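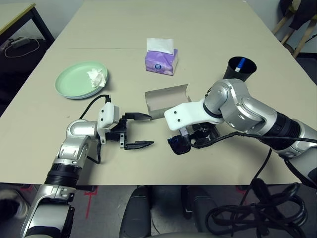

Our club (school robotics, 17 kids plus me, the parent who said yes in January) is stuck on one task and the regional thing is coming up fast. It's called the clear-table task. Two arms, one table, everything has to end up in the open carton in the middle, no human hands, time limit. We practice with random stuff, a crumpled tissue on a plate, a marker in a cup, and then the small dark blue see-through thing the right arm is holding there. That last one is killing us. Right arm picks it up OK most of the time. Then it's supposed to pass it across to the left gripper and the left one lets it drop in the box. The handover works maybe one time in three. Either the left jaws close before they get there and knock it away, or both arms hold on and pull.

Things we tried:

- slowing everything down (better, but then we run out of time)
- moving the carton closer to the left arm
- foam tape on the fingers, came off
- opening the left gripper all the way before it moves in, which is what we do now

Code is mostly a list of saved positions with waits in between. Wait is 1000 ms before the right one lets go. The kids picked that number becuase it was round. We have a Valtmont controller box if that matters, and the sheet that came with it says nothing at all on two arms at once.

Questions really. Is there a normal way to do a handover? Should we skip it and just have the right arm drop into the box itself? And does the shiny see-through surface matter — one of the older kids says the camera can't find it properly and that's the whole problem. I have no idea. I do payroll for a living.

Greer Shearer

---

**Irena Zalewska**

Coached a team at the Lamberg meet two years running so I'll have a go. Quick, I'm on lunch.

First, read your rules again. Some versions of clear-table give points for a handover, some don't. If yours doesn't, drop it. Right arm picks, right arm goes over the carton, right arm opens. Done. We lost most of a season to a pass we didn't need, it just looked cool.

If you do need it:

1. Don't do it over the box. Do it over bare table, low, a couple inches up. If it falls it falls flat and you can pick it again. Over the box edge it hits a flap and goes on the floor, and on the floor it's gone for the run.
2. Only one arm moves at a time. Right arm goes to the meeting spot and STOPS. Then left comes in. If both are moving you're adding the errors of both.
3. Come in from the side with the open jaws, so one finger goes over and one under, or one each side, depends on your wrist. Have the right gripper hold it by one end so there's something left for the other one to grab. From what you say I'd bet the right one has it dead center and there's nothing sticking out.
4. Left closes. Wait. Check it closed on something (see below). Then right opens. Then right backs STRAIGHT out, no turning. Most of our drops were the right arm twisting on its way out and flicking the thing loose.

On the waits. A fixed wait is OK to start but it's a guess. Most grippers will tell you how far they've closed. If it's fully shut it missed, if it stopped part way it's got something. Ask the kids to print that number for ten good grabs and ten misses, they'll see the gap right off. Then the code waits for that and not for a clock. This got us from slow and scared to pretty quick, we cut 40 seconds off the whole run.

Pulling against each other: that's your saved positions not quite agreeing. One arm thinks the meeting spot is a bit left of where the other one thinks it is. Did anybody bump the table or the arms since you saved them? Mark the table feet on the floor. Save the spots again every session, takes five minutes. We skipped it once and drove a finger into the tabletop.

See-through stuff: yes your older kid has a point. Shiny and see-through are both hard for depth cameras. Easy test. Stick a bit of plain paper tape on it and run again. If the pick gets better it was the camera. If nothing changes it's the arm. You can't leave the tape on at the meet probably but at least you know which kid gets to be right.

Oh and watch the cables. Any loop on the gripper side needs enough slack for the furthest reach but not so much it drags on the table. Ours swept a cup over in a final. Velcro strap, not zip ties, you'll be changing it.

---

**menziesdad41**

just buy better fingers. we put the soft rubber Zavus ones on and never looked back. no idea about the code side

---

**tablethree**

Agree with Irena on almost all of it, one thing different. I wouldnt save the spots again every session by hand, kids get bored and start doing it sloppy. Put a mark on the table that both arms touch with a finger tip at the start, then work out everything from that. Bit more math, but it's good math for a 14 year old and they only do it once.

Also order of items. Do the blue thing FIRST while there's loads of time, tissue last. A tissue is very forgiving, you can grab it anywhere. Ours always left the hard one to the end and then panicked. And a tall item in a cup, grab it near the top and lift straight up a long way before going sideways or the cup comes too.

What's the time limit? You didn't say. If it's the long version you may be fine just slowing down and leaving the rest alone.

---

**Greer Shearer**

Thank you both, all three. Time limit is the short version unfortunately.

Did the tape test at Saturday's session (2018-07-07). Pick was a lot better with tape on. So camera, at least for the pick. Older kid is unbearable now. Handover still bad though, so it's both.

Checked the rules, handover is bonus points only, not required. Kids voted to keep it. Of course they did. But they agreed to have a no-handover version saved as a backup, thats something.

We moved the meeting spot off the carton and made the right arm stop first, and had seven good ones out of ten before pizza came. Haven't done the gripper number thing yet, can't find where the controller prints it. If anyone has a Valtmont and knows which menu, please post it. Fingers will have to wait, there's no money til fall.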